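4.2 Equipment planning and cost

We priced the bench setup for two sites, Skolard and Flelarthorpe, before placing any orders. Each site needed one two-armed robot with a pair of hands, a table, a curtained enclosure, and a stock of small household objects. The robot took up most of the budget at both sites, so we treated it as fixed and looked for savings in the rest.

Spare parts were the hardest item to plan. Seppälä quoted a lead time of 4 months for replacement hands, while Bitton could ship cables and connectors from stock. We therefore bought one spare hand per site at the start and left cables to be ordered as needed. Flelarthorpe asked for a second spare, and this was put off until the next budget year.

Objects were cheap by comparison. The purchase list had 384 entries, and 194 of these came from ordinary grocery and drug stores. We included snack bags, blister packs, flat cases, plastic food containers, and toys (Figure 2). Soft packaging was budgeted as a consumable, with a full replacement set each December. Hard items were budgeted once. The table covering was also listed as a consumable, but under the site's own running costs.

Floor space was charged to the project at Skolard only, and we report the two totals separately for that reason. Staff time for setup is covered in Section 4.3.

Figure 2. Tabletop work area with a two-armed robot and packaged goods, containers, and a toy on a felt-covered table. 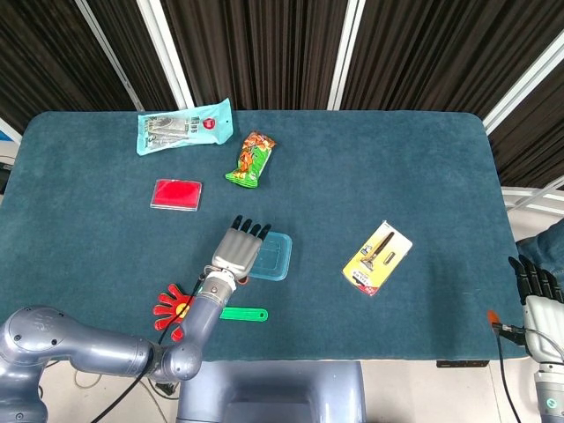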